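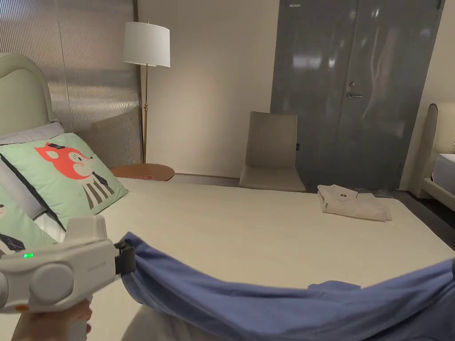

3 min read

3.2 Bedding change and reported sleep

Households in Lurketow and Clullance kept a paper diary from November on, giving 3,385 usable nights from 218 adults. Each entry gave bedtime, wake time and the date the sheets were last changed. Entries with no wake time were dropped. Sleep length did not differ between the two towns. Adults who changed sheets weekly reported fewer night wakings, but the gap shrank once age was added to the model (see Dobos, Section 2, for the coding rules).
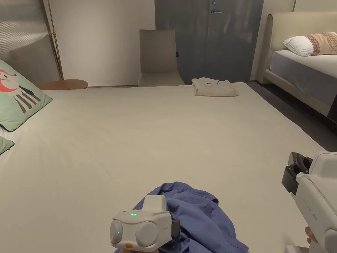 Figure 3. Bed with blue fabric on an off-white sheet.

Room temperature was logged in 20 homes only and is not used further.

Last updated September 18, 2019
3 shares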